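The Water Under Punberg

In Punberg the tap water has a taste. People who grew up in the town do not notice it, but a visitor notices it with the first glass, and usually he puts the glass down and looks at it. It is a little like a coin, and a little like a stone after the rain. I have lived here for five years and I still cannot decide if I like it.

The water comes from two wells on the north side, under the hill that is called Tapsell. The hill is made of limestone, and the rain needs a very long time to go down through it. When it arrives at the pumps it is hard. It leaves a white skin in every kettle, and the shop on the main street sells more vinegar than wine.

For 3,000 people this was never a problem. The old bakery used the water for its bread, and the older customers say that the crust was better for it. Then, some winters ago, the pipe from Tapsell broke in the night, and for a week the town drank from bottles. The supermarket was sold out by noon on the first day. After the repair many families did not go back to the tap. They had got used to a water which tastes of nothing.

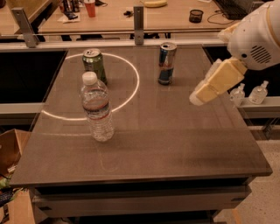 Page last changed: June

Cans and plastic bottles are now a normal thing on any table in the town, also in houses where the kitchen tap is two steps away. I counted my own shopping for a month and was ashamed - I had carried home 50 bottles, up the stairs, and paid for each one.

The waterworks at Prulside would like to change this. Last spring they opened the building on a Sunday and let people taste. There were jugs of water from the wells, from the river and from the next valley, with only a letter on each jug. I chose the river as my favorite and was told that it was the well. Many others made the same mistake, and there was a lot of laughing at the long table.

A small company, Merkix, has offered to put a softening plant beside the pumps. It would save the kettles. It would also take away the taste, and on this point the town is divided, more than I had expected. At the bakery they are against it. My neighbor on the ground floor is in favor, and has already thrown out her vinegar.

The decision should come in the fall. Until then I keep a jug in the refrigerator, because cold water hides the coin and leaves only the stone.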